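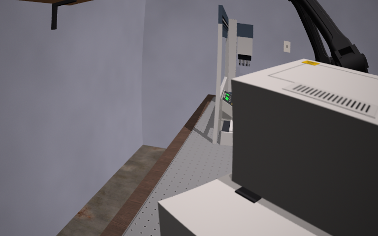 Filed under: Kids Explain It > Everyday Science

Why does metal go rusty?

Leave a bike out on the lawn for a winter and you will probably find orange-brown patches on the chain. The patches feel rough, and if you rub them some of the colour comes off on your fingers. That colour is rust.

Rust is what iron turns into when it joins up with oxygen. Oxygen is one of the gases in the air we breathe. Iron is a metal, and it is the main part of steel, so anything made of ordinary steel can rust too. Nails, gates, old cars and garden tools can all do it.

Iron needs two things before it will rust: oxygen and water. It does not need much water. Damp air is enough if it hangs around for a long time. In a very dry desert, a piece of steel can lie on the ground for years and hardly change.

What is happening?

Everything is made of tiny bits called atoms. When water sits on iron, some of the iron atoms lose even smaller bits called electrons. The oxygen takes them. After a few more steps the iron, oxygen and water have become a new material, and chemists call it hydrated iron oxide. The rest of us call it rust.

Rust takes up more room than the iron it came from. It swells, cracks and flakes away. When a flake falls off, there is fresh iron underneath, and that starts rusting as well. A thin sheet of steel can end up with a hole right through it.

Some other metals behave differently. Aluminium joins up with oxygen too, but it makes a thin, hard layer that stays where it is and protects the metal below. Copper slowly turns brown and then green. Gold stays shiny.

Why is it worse near the sea?

Salt makes rusting go faster. Salty water carries electricity better than fresh water does, so the electrons can move around more easily. People who live by the beach often find that their letterboxes and door hinges rust sooner than those of their cousins inland.

The bridge at Ustden crosses a salty river mouth and is 314 metres long. Painters start at one end in May each year and work their way along, scraping off the old rust before the new paint goes on. Olumide Olatunji has painted there for 34 years. He says the underside is the worst part - the rain never washes the salt off it.

How do we stop it?

Most ways of stopping rust work by keeping air and water away from the metal. Paint does this. So does oil, which is why you put it on a bike chain. Some steel is dipped in melted zinc, and this is called galvanising. Zinc protects the steel even if it gets a scratch, as the zinc is used up first.

Stainless steel has another metal called chromium mixed into it. The chromium makes a very thin layer on the outside that you can't see. Your forks and spoons are probably stainless steel.

Try it yourself

You will need three clean iron nails (not galvanised ones), three jars, some salt and an adult to help.

Put one nail in a dry jar and screw the lid on. Put the second in a jar with a little tap water, so that half the nail sticks out. Do the same with the third, but stir a spoonful of salt into the water first. Leave the jars on a windowsill for a week and draw what you see each day. Wash your hands after touching the nails, and watch out for the points.

Rust stains

When rusty water drips onto concrete or cloth, it leaves a reddish-brown mark. The rust gets into the small gaps and stays there after the water dries. Scrubbing with soap does not do much. Lemon juice works better on a small stain because it is an acid, and acids can dissolve rust. Test a hidden spot first, as lemon juice can fade some colours and mark some kinds of stone.

Comments

Ita Lynch
We did the nails with my grade 4s. The salty one was orange by the second morning. One group used galvanised nails by mistake and theirs stayed grey, so we talked about that as well.

Danjuma Ugwu
My son wants to know if the red colour on Mars is rust. Is it?

Bello Nwankwo
Yes, Danjuma, a lot of the dust there has iron oxide in it.

Kazimír Ondrejka
Vinegar works for old tools too. Leave them in overnight, rinse, dry them well and oil them straight away or they go orange again.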